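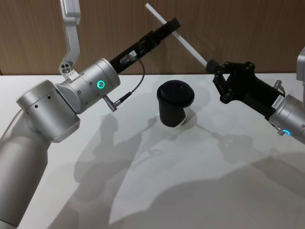
Métodos de investigación en consumo. Apuntes del tema 4: lo que la gente dice que paga
Jueves 8 de octubre

Retomamos donde quedó la clase pasada, en la disposición a pagar declarada. Recordad la definición: la cantidad máxima que una persona afirma que entregaría por un bien. El verbo importante es «afirma».

4.1 El estudio Pondo

Lo usan casi todos los manuales de la bibliografía y por eso lo usamos nosotros, no por sus méritos. Se preguntó a 276 personas cuánto pagarían de más por un café de comercio justo. El informe da una media de 55 céntimos y concluye que existe «una demanda ética consolidada». Yo no veo la demanda por ninguna parte. Veo una pregunta hecha a la salida de una charla sobre comercio justo, a gente que acababa de aplaudir.

Problemas, por orden de gravedad:
a) Muestra autoseleccionada. El informe lo reconoce en una nota al pie y luego generaliza a toda la población adulta.
b) No hay desembolso. Decir 55 céntimos cuesta lo mismo que decir dos euros.
c) Se publica la media sin la mediana ni la dispersión. Con unas pocas respuestas muy altas, la media sube sola.

4.2 La réplica de Virkside

Corentin Guillot repitió el ejercicio con dinero real en la cafetería de Virkside: dos termos, dos precios, 15 días. El sobreprecio medio aceptado fue bastante menor. Se suele citar como refutación definitiva y tampoco lo es – la cafetería tenía clientela fija, los termos estaban a distinta distancia de la caja y nadie los cambió de sitio. Guillot lo admite en la discusión, que casi nadie lee.

4.3 Correcciones habituales

Guion de advertencia (cheap talk): se avisa al encuestado de que la gente tiende a exagerar. Reduce las cifras, pero no sabemos si las acerca a la verdad o si solo las baja.
Escala de certeza: se descartan las respuestas poco seguras. El punto de corte lo elige el investigador, a menudo después de ver los datos.
Subasta de segundo precio: mejor en teoría. Exige que los participantes entiendan la regla, cosa que conviene comprobar antes y no dar por hecha.

Para la próxima sesión: leer Lappalainen, capítulo 2, y fijarse en cómo calcula el tamaño muestral. Traed por escrito una objeción concreta; «la muestra es pequeña» no cuenta. El trabajo de diciembre admite hasta 2000 palabras, sin contar tablas.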